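Gallery: The new hand at Flevano
Words and pictures by Zarmeena Gondal
Thu 15 November

I have packed and sorted at Flevano long enough to have seen three managing directors and one very expensive label printer that went back in its crate. So when a banner went up over the canteen door saying the Roria cell would "free our people for better work", I wanted to know which people and which work. I'm still asking.

The plan as given to us is simple enough. Small parts come in mixed, they get picked out of trays by hand and they go into kits. There are 16 of us doing it across two shifts. The cell will take the easy lines first, the ones with square edges and no floppy bags, and we will keep the rest. Anyone who has done kitting will spot the trouble with that. The easy lines are where you get your breath back. Take them off the rota and what is left is eight hours of tangled seals and odd-shaped clips, at the same hourly rate, with the same target on the board.

I put this to the project lead at the briefing and was told the target would be "looked at". It may be. Herrera, the firm doing the installation, had a slide showing 938 picks in a shift with no stoppages. I asked whether that was on our floor with our trays. It was from the simulation. Fair enough, you have to start somewhere, and I would sooner they crashed a pretend arm than a real one beside my bench. But that slide has since turned up in two management emails with the word "simulation" gone from it, and I don't like that at all.

Most of the work so far has been done on a screen. Herrera's people sit in what used to be the first aid room with the blinds down and run the pick over and over. They are pleasant and they answer questions. One of them spent a good 40 minutes letting us watch and explaining how the fingers are told to open, go down, close and lift. She also asked how we deal with parts that have stuck together, and wrote down what we said. I'd been picking for years before anyone asked me that, so credit where it's due.

What I notice, watching it, is how much of the job has been left out. There's no dust on the screen. No tray that has come back from Flurnov with a cracked corner, no part in the wrong bin, no forklift wanting to get past. Half of what we do is catching that sort of thing before it goes out of the door, and it has never been written on any job sheet, so it isn't in the plan either. When I said so, the answer was that exceptions would be "handled by operators". That's us — only now with a machine waiting on us and a clock running while it waits.

There are people on my shift who are keen, I should say. Bad wrists, mostly, and I wouldn't argue with anyone about that. If the thing does the dull reaching and they go home less sore, good. Two have put their names down for the cell training. Neither has been told if the new role carries more pay, and the advert says only "opportunity to develop".

The screen work goes on until the end of November and then the real arm comes in, on the bay side. I'll add to this page when it does. For now the gallery is short.
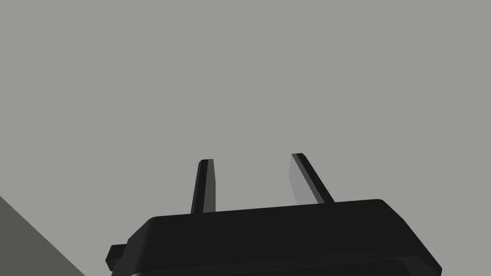 The union has asked for the revised targets in writing before anything is switched on, and for a named person to go to when the line stops. We have had a reply thanking us for our interest. If you work at another site that has had a Roria cell put in, I'd like to hear what happened to your rota after the first few months, good or bad.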